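Javura and the problem of the long tail

Convolution reverb is old technology, and most of the engineering left in it concerns processor load. Fereshteh Zarei has spent four years on Javura, a reverb plug-in developed in Skornbridge and now in its second public beta. She spoke to us about partition sizes, latency and why she removed a control that testers liked.

Javura works from impulse responses, which are recordings of how a space answers a very short sound. The plug-in multiplies the spectrum of the incoming audio by the spectrum of the response. "The maths is in any textbook," Zarei says. "The trouble is that a textbook lets you wait for the whole file, and a singer wearing headphones can't wait."

Her approach is to cut the response into blocks of unequal length. The first block is short and is handled directly in the time domain. Later blocks get longer and are passed to a background thread. The longest response in the factory library was recorded in a drained water tank at Potdale and runs to 36 seconds. "With equal blocks, that one file would stall a laptop," she says. "With unequal blocks the average load is fine, but you get peaks when several blocks fall due together. Most of last year went into spreading those peaks out."

The library was recorded with swept sine tones instead of a starter pistol or a burst balloon. A sweep puts more energy into the low end, and harmonic distortion from the loudspeaker can be separated out afterward. Zarei repeats each sweep and compares the results before averaging. If the air in the room has moved between takes, the upper frequencies no longer line up, and averaging them dulls the response.

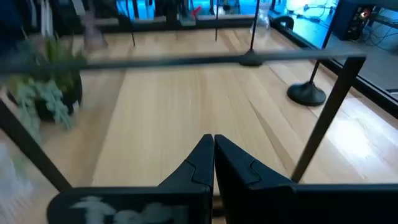
Zhenhua Dong would have kept fewer of the recordings. His view is that a mixing engineer uses three or four spaces and ignores the rest, and that a large library mainly makes the installer slow. Zarei accepts part of this. The current beta installs a small set by default and fetches the others on request.

The control she removed was called Size. It stretched or compressed the response by resampling it, and this shifted the resonances of the room as well as its length. "People heard a bigger hall and were happy with it," she says. "Then they put a snare through it and the ringing was in the wrong place." Its replacement is a decay control that works in separate frequency bands and leaves the early reflections alone.

Predelay is set in milliseconds or locked to the tempo of the session. Zarei prefers milliseconds for voice. She also recommends a high-pass filter at 100 Hz on the reverb return, and leaves it switched on in the default preset.

Ona Vasiliauskas, who tested the beta on choral recordings, reported clicks when changing responses during playback. The cause was a crossfade shorter than the first background block. "That was my error," Zarei says. "The fade is longer now, and both responses run until it finishes, so you pay double for a moment."

A version for live consoles is planned for November. It will use a fixed block size and a shorter maximum response.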